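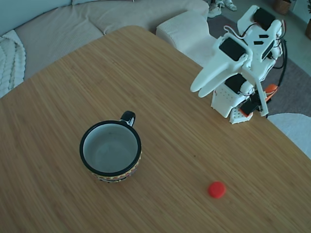 HELP & ADVICE / GARDEN TOOLS

Hedge shears and loppers: your questions answered

We get a lovely lot of letters and emails about cutting tools, and the same handful of questions comes round every spring, so we've gathered them up and answered them as fully as we can. If yours isn't among them, do get in touch through the contact page and we'll do our best.

Which shears should I buy for a small privet hedge?

For privet, box and most soft-stemmed hedges we'd point you towards the Prastetti hand shears. They have straight blades, a rubber stop between the handles to take the jolt out of each cut, and they're light enough to use at shoulder height without your arms complaining too much. If your hedge has been let go for a few years and has gone woody inside, you'll want a pair of loppers as well. Shears aren't meant for thick stems, and forcing them is the quickest way to spoil the blades.

What is the difference between bypass and anvil loppers?

Bypass loppers work like a pair of scissors, with one blade sliding past the other, and they leave a nice clean cut on living wood. Anvil loppers have a single blade that closes on to a flat plate. They tend to crush green stems a little, but they're very good on dead wood, which is hard going for a bypass blade. Our Tranditz loppers come in both types and the handles are the same length, so plenty of people end up with one of each hanging in the shed.

How long are the handles on the Tranditz loppers?

The standard model measures 60 cm from end to end. There is a longer telescopic version too, which is a help with the back of a wide hedge, though it is heavier and some of our customers find it tiring after a while. If you can, try both in a shop before you decide.

Do I need to oil the blades?

Yes please! Wipe off the sap first with a rag and a little warm soapy water, dry the blades well, and then put two drops of oil on the pivot and a thin smear along each blade. Any light machine oil will do, or you can use the Arain blade oil that comes in the little bottle with a brush in the lid. Open and close the tool a few times to work it in. We'd suggest doing this every time you put the tools away — it takes no time once you're in the habit.

My shears have gone stiff. Are they broken?

Very probably not. Dried sap in the pivot is the usual cause, and a good clean sorts it out nine times in ten. If they're still stiff after that, the centre nut may be too tight. Loosen it a touch with a spanner and try again. The blades should open freely but shouldn't rattle.

Can I sharpen them myself?

You can, and it's rather a satisfying job. Put on some stout gloves, follow the angle already on the bevelled edge, and draw the stone along in one direction only, five strokes or so to begin with. Leave the flat side alone apart from taking off the burr at the end. The Bivex sharpening stone is small enough to live in a pocket and has a coarse face and a fine one. If the blade has a deep nick in it, you'd do better to fit a replacement.

Are spare blades available?

They are for the Prastetti shears and for both kinds of Tranditz lopper. Please check the model code stamped near the pivot before ordering, as the older blades have a different bolt hole and won't fit the newer handles.

How long is the guarantee?

Shears and loppers are guaranteed for 5 years against faults in the making. Ordinary wear isn't covered, and neither are blades that have been used on wire. Keep your receipt somewhere safe, as we'll ask for a copy of it with any claim.

When should I cut my hedge?

It depends on the hedge, but do look carefully for nesting birds before you start, and if you find a nest, leave the hedge be until the young have gone. Many deciduous hedges can have their hard cut in January, as long as there's no frost about on the day.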